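Stestix Handling Cell – Progress Report to Dratau
June 22, 2026
Reporting period: from April to date
Work package 2: Gripper setup and upkeep

Status: on schedule, one item open.

The gripper was stripped, cleaned and refitted at the start of the period. Play in the wrist bracket had been traced to two worn fasteners. Both were replaced and torqued to the Spanos setting, and the tool centre point was taught again from scratch. The old offset was out by 12 mm – enough to explain most of the missed picks reported last quarter.

Setup now follows a written sequence: home the arm, check the fingers for parallel closing, confirm the floor height, then run a slow approach over each bin. The floor height check was added in April. Soft snack packaging that lands outside the bins sits much lower than the stock inside them, and the arm needs a separate approach height for it.

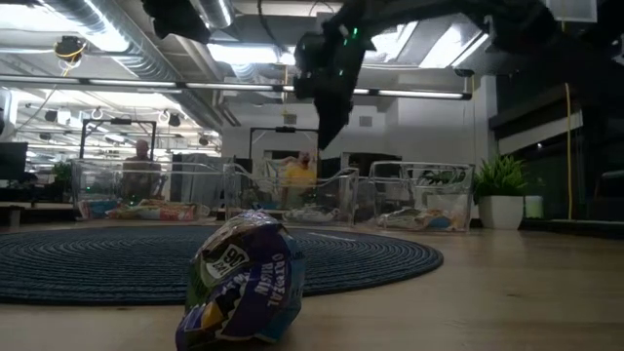

How often does the gripper need to be recalibrated?
Every 96 hours of running time, and after any finger change or hard contact with a bin wall.

The cell has logged 1832 pick cycles since the refit. Of these, 17 ended in a fault stop. Most were closing force errors on crumpled wrappers, where the fingers met less resistance than the controller expected. The lower force limit has been reduced and the fault has become less frequent, but we do not consider it closed.

Cable routing at the wrist was also changed. The previous loop rubbed on the bracket at full extension. The new loop is longer and is checked weekly for wear.

Open item: replacement finger pads from Clinar are on order. The current set is serviceable but close to its wear limit – a spare set should be held on site from next period. No change to the approved budget is requested.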